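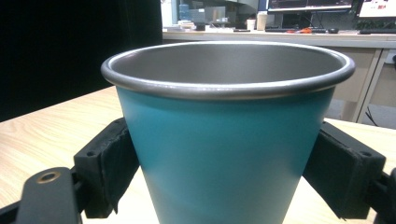

A subscriber writing in to the Thibodeaux Folk Society last month asked why anyone should pay for a box of old dance tunes when half of them are already floating around online in worse condition. The Society thinks the question is fair, and has tried to answer it before asking for money.

Saturday, December 18, 2021

THIBODEAUX FOLK SOCIETY TO RELEASE THE ROSTUNURA KITCHEN TAPES

The Thibodeaux Folk Society will release The Rostunura Kitchen Tapes, a set of 142 dance tunes recorded at house parties and hall suppers in the Rostunura district. The tunes fill seven discs and come with a printed booklet. A download edition will be sold at the same time.

Readers will have seen collections like this billed as "lost" or "the last of their kind." The Society makes neither claim. Many of these reels are played every week at the Cesetti hall, some of them faster and arguably better than on the tapes. Several have also been published before under other titles, and the booklet says so wherever a match could be found.

The original reels held 769 separate items, counting false starts, talk between sets and one complete card game. Most were left out. A number of tunes long credited to local fiddlers appear to have been learned from commercial records, and the Society has dropped those credits where the evidence was thin. It expects letters.

Transfers were done at Grasetti Sound, which was asked to leave the foot-tapping alone. Noise reduction was applied to eight tracks only. Listeners hoping for a modern studio finish should try the samples before ordering, as hum is audible on most of disc three and the accordion on disc five is nearly a quarter-tone flat throughout.

The Society received a heritage grant toward the project in September. The grant covers transfer and printing but leaves nothing for a tour, and none is planned. Whether a boxed set will bring younger players to the dances, as the application form invited us to predict, we have no idea.

Orders are being taken at the Cesetti hall and through the Society's website. Review copies are download only. Corrections to tune names, dates and players' credits are welcome in writing, preferably with some indication of the source.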